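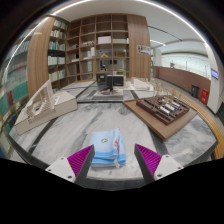 Light blue towel, folded, on the marble table.

July, Saturday, a little after 4 pm

A long and rather pleasant day at the dye pots, and I want to get it all down before I forget which jar was which. The Skekstead madder is finally finished — the last 200 grams went in this morning — so from here on we're on the Illitz root, and I have to say I'm fond of it already. It grinds finer and smells less like a cellar, and it gave up its color so quickly that I nearly missed my chance to pull the first skein!

Recipe as used, for whoever picks this up next: 700 grams of yarn, alum as usual, soaked overnight in the big enamel pot.

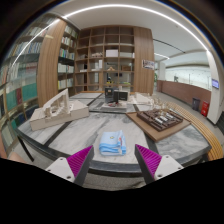
I kept the heat low all morning, lower than the old notes say, and stirred whenever I walked past with my coffee. The first skeins came out a soft brick and the later ones drifted toward peach, and I love them both. The Clornero wool took the color more evenly than the Omerović, which went blotchy near the ties again. I suspect I tie too tightly (I've suspected it for years and still do it), so next time I'll use looser figure eights and see. 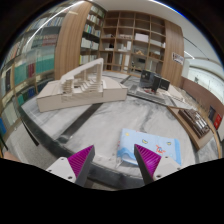
Labels are on all 22 skeins now, in pencil, and the spent bath is in the lidded bucket by the sink. Please don't pour it out, I'd like to try one more pale dip with a pinch of chalk on the leftover Clornero. We're low on alum too, so please add it to the order if you get to the list before I do.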